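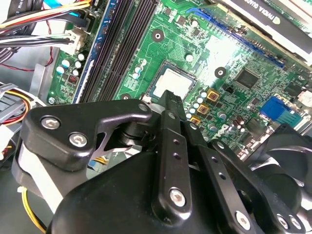

# Trerkia bench notes: desktop teardown and rebuild

Working README for the desktop tower bench. Covers opening the case, pulling the board, sorting the parts, putting it all back. Written fast, fix what's wrong.

Maintainer: Cadi Howells
Parts shelf + labels: Gordon Perron
Last big edit: February

## What's in this folder

- `notes/` - one text file per tower, named by shelf tag
- `parts.csv` - everything pulled, one row each
- `photos/` - inside of the case, before and during
- `labels/` - print sheets, 56 to a page. Don't scale them, the printer lies about margins

Towers came in two lots, Derker (the school clear-out) and Undier (office stuff, dustier). Lot name goes in the first column of `parts.csv`. Not the second. Laurier, this is for you.

## Before you open anything

- Cord out of the wall. Hold the power button for 8 seconds.
- Wrist strap on, clipped to bare metal of the case. Paint doesn't count.
- Tower on its side, board facing up.
- Take a photo of the cabling. Colours matter later, esp. the small front panel wires.
- Screws in the tray, magnetic one is for case screws only

## Order of work

1. Side panel off.
2. Main power connector. Squeeze the clip, pull on the plastic, never the wires. Most of these are white, with yellow, red, black and white leads bundled together. If it's stiff rock it gently end to end.
3. Any thin single wires near the board edge. Tape a tag on each one BEFORE unplugging.
4. Memory. Open the latches, lift straight up. Note which slot each stick came from. Slot colour goes in the notes if one's different from the others (blue, usually, on the Derker lot).
5. Cooler. Warm it up first if the paste has gone hard. Twist, don't yank.
6. CPU. Wipe the heat spreader before you try to read the markings. Leave it in the socket unless the row in `parts.csv` says `pull`.
7. Board screws, then board.

Reassembly is the same list backwards, except do the front panel wires before the memory, more room for your fingers.

## Things to check on the board

Capacitors first. Look at the tops, should be flat. Bulging or crusty = board goes in the red bin, write `caps` in the fault column. Check the ones crowded round the CPU as well as the ones by the power connector, people always skip the second lot.

Then the coils and the bare chips near the socket. Scorch marks, lifted corners, anything that smells. Then the memory slots: blow out the dust, look for bent contacts with the torch. Canned air in short bursts, can upright.

## Columns in parts.csv

| column | what goes in it |
|---|---|
| lot | Derker or Undier |
| tag | shelf tag off the case |
| part | cpu, ram, board, psu, cable, other |
| slot | ram only, count from the CPU outward |
| state | ok, fault, untested |
| fault | short, lower case |
| who | initials |

Tags start at 1000. If you find a lower one it's from the old system, ask Solange Marchand before relabelling.

## Known problems

- Some `slot` values in the Undier rows were counted from the wrong side. Carter Lévesque fixed 12 of them, the rest are flagged `check`.
- `cable` rows don't say length. Should they? Leaving it for now.
- A few photos are in the wrong tower's folder. Trust the tag in the notes file, not the folder name.
- "untested" got typed as "untestd" early on so filter for both
- The Carvalho screwdriver set is missing its small Phillips. Use the loose one in the drawer and put it BACK.

## Using this stuff

Photos and csv are free to reuse inside the workshop. Outside, ask Cadi. No serial numbers in anything you share, crop them or black them out.

Spare thermal paste is in the grey cupboard, second shelf, behind the cable ties.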